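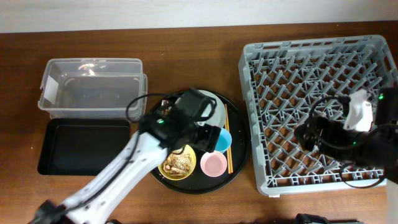 Yanti Liew asked on Wednesday whether we couldn't just scrape straight into the sink and skip the scraps bin, as they do downstairs. I said no. The drain in the back sink takes nothing thicker than soup, and I have had the trap apart twice since October. Scraps come off the bowl before it goes anywhere near water. Writing it down so I don't have to say it again.

Clearing notes, long table, afternoon.

Layout for now is left to right: clear bin, black flat tray, round tray with the used dishes, rack. I had it the other way last week and kept crossing over myself with dripping cups. Left to right is better if the rack ends up nearest the sink. Violeta is left-handed and wants to try it mirrored. Fine by me, but put it back after.

Order I settled on for one place setting:

Chopsticks off first. They roll if the tray gets bumped, and I'm tired of picking them up from under the table. Lay them flat, same direction.
Then the yellow-rimmed bowl, with whatever is left in it. Scrape, don't shake. Starchy leftovers stick at the bottom and want the rubber spatula.
Then the cups, pink and blue. Lift them, don't slide them. The round tray grips more than it looks like it should.
Plate last. It sits at the back and there's no good hold on it until the cups are out of the way.

Tried plate first as well. Knocked the blue cup both times. Not doing that again.

Soap: still on the Hutchins. The Jonano sample Violeta Toledo brought in foams too much and takes a second rinse. There's 1000 ml of the Hutchins left in the cupboard under the window, so no need to order until that's down to a third. Wash water 2000 ml in the small basin, changed after 4 settings. By the fourth it was gray and had a film on it. Could go to three if the meal was oily.

Rack. The gray one is big enough for everything we put out at lunch and then some. Things stand up in it all right as long as they go between the tines and don't rest on top. Small stuff is the trouble. Anything narrow can tip over, and then water sits inside it. I've started putting narrow pieces along the end where I can reach them — no science to it, just less fishing around.

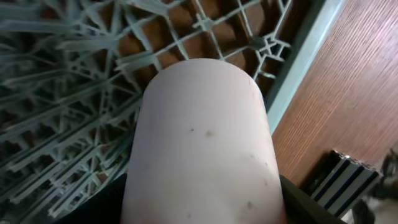

Pale piece at the rack. Dark specks and a grayish smudge on the side.

Marks like these need checking before a thing is called clean. I can't tell by eye if specks are food, stain, or wear in the surface. Thumbnail test: if it lifts, back in the basin. If it doesn't, try baking soda paste, ten minutes, rinse. If it's still there after that, it's a stain and it can stay in use. Smudges usually wipe off with a damp cloth. Please don't use the green scourer on matte surfaces. It takes the finish off and then they pick up marks twice as fast.

Yanti wants a list of which pieces are stained for good so we stop scrubbing them. Good idea. I'll start one on the inside of the cupboard door. Pencil, please.

Other things:

The sticker on the end of the clear bin can stay for now. If it starts to peel, take it off properly with oil and a rag, don't pick at it.
Wipe the table after each round and go with the grain. Water left near the rack end will mark the wood.
Gakex cloths are for dishes only, the old striped ones for the table. They went in the same wash on Monday and came out smelling of drain.
Hukbridge still owe us the drip mat. Violeta to call them.

Next time: run the same order with two people, one scraping and one washing, and see if the rack fills faster than things dry. If it does, we need a second towel laid out beside it. I'd also like to try soaking the bowls while the cups are being done. Left the basin upside down on the drainer, spatula in the drawer.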